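Review: the Skadstead hand-held gripper, after a month of laundry

February 2018
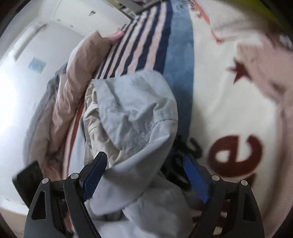
I've put off writing this one because I kept changing my mind, and I'd rather be slow than have to post a correction like I did with the Kashyap wrist mount (sorry again to everyone who bought the short bolts on my say-so). But we've now had the Skadstead for a full month, it's been used nearly every working day, and I think I've got a fair idea of what it's good at and where it'll drive you up the wall.

For anyone new to the blog, our little group is trying to teach an arm to sort and fold clothes. The learning side needs examples, loads of them, and you can gather those by driving the arm remotely, which is slow and makes everybody cranky, or by having a person do the job with a gripper in their own hand and recording what it sees. We went with the second. The pile is whatever people have brought from home: old printed tees, faded denim, stripy things, the odd jumper that's seen better winters. I'm a big believer in a messy pile. If all your practice clothes are plain and new, your model will get a terrible fright the first time it meets somebody's real washing.

Now, the gripper itself. The fingers are black, open frames with triangular cutouts, and I was suspicious of those to begin with. They look a bit delicate, and I'd come from the Flekwood, which you could have used to knock in tent pegs. I needn't have worried. Nothing has bent, and the lighter fingers make an enormous difference to your wrist by mid-afternoon. The round silver pivot screws do want checking, though. Ours worked a touch loose in the second week and one finger started closing ahead of the other, and I only noticed when Audrey-Anne Poirier asked why all my grasps were drifting left. A dab of thread locker sorted it. Skadstead really ought to put that in the booklet, which otherwise spends two whole pages on how to open the case!

The blue pads are my favourite part. They're textured, and they take hold of thin, slippery fabric far better than the smooth ones on the Flekwood ever did. With a crumpled shirt you can come in from either side of a fold, close gently and lift without bunching half the pile along with it. Where they struggle is thick seams. Pinch a jeans waistband slightly off-centre and it'll roll out of the pads more often than I'd like. Kuldeep Joshi reckons softer pads would fix it, and he may be right, but they're sold separately and I'm too tight to find out just yet.

A word on the camera view, as several of you wrote in to ask. You get both fingers in the picture the whole time, along with a good wide look at the pile beyond, and that's been lovely for training. The wide view does mean your own free hand turns up in plenty of recordings. We argued about this over a great many cups of tea. In the end we kept the recordings where a bare hand steadies the clothes and labelled them separately, and I'd suggest you decide your own rule on day one, because going back through old sessions to tag them is a miserable way to spend an evening. I speak from experience, and from a very sore neck.

On speed, I can give you one proper comparison. My best day with the Flekwood produced 37 usable grasps an hour. By the third week with the Skadstead I managed 163 over a single session, and I had a decent lunch in the middle of it. Some of that is practice, of course, and some of it is that I'd finally learned to stop fussing with the pile between goes.

Niggles, then. The trigger spring is stiff for small hands, and Audrey-Anne swaps out after 30 minutes where I'll happily go longer. The handle gets slick in hot weather, so we've wrapped ours in cricket bat tape, and it's much nicer for it. And the export software, Jindiveo, insists on a fresh folder for every session and names them by a system I still can't make head or tail of. Kuldeep wrote a small script that renames the lot, and he's happy to share it if you leave a comment.

Would I buy it again? Yes, and I'd get a second set of pads in the same order, as the postage was a bit rich for something that small. If you're mostly handling tins or boxes, the Flekwood is cheaper and tougher and will do you nicely. For clothes, towels and anything else that flops about, I'd go for the Skadstead. I'm starting on fitted sheets next, so wish me luck, and I'll add a note to this review once I've had a proper go at the elastic corners.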